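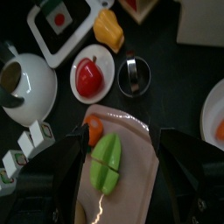
Last changed in June by Oluwatosin Iyamu

Setting rules for tabletop work. Speaker notes, 15 minutes with questions.

Opening. Say who I am and that I look after the table rules at Werneo. Skip the company history. People came for the rules.

First point: write down the layout before a run. At Utero we let each operator set out the toy kitchen as they liked, and later we couldn't tell one setup from another. Now every layout gets a number and a short list. Tray, plate with the apple, teapot, green fruit on the pink tray. If a piece is swapped, the layout gets a new number.

Second point: shiny things. The pink tray throws a hard white streak of glare in the wrist view, right below the green fruit. Our rule is to check the wrist view before starting, with the room lights as they will be for the whole run. Glare is allowed. Changing the lights halfway through is not.

Third point: crowding. Pieces may stand close together, and they may be partly hidden by a finger. Operators used to clear the table to make the grasp easier – please don't. Clear it only if the layout sheet says so.

(Pause here, someone from Farkas will ask about sorting. Short answer: the sheet names the target, and everything else stays put.)

Fourth point: stopping. Anyone in the room can call a stop. Hands stay off the table until the arm is parked. A stopped run keeps its number and gets marked as stopped. Run 444 is the one to tell if there is time.

Checks. We review 23 runs out of every 100, picked by the Lulness script. Two people read the sheet against the first view of the run.

Questions. Leave the layout sheet up on the screen. Blank copies are by the door.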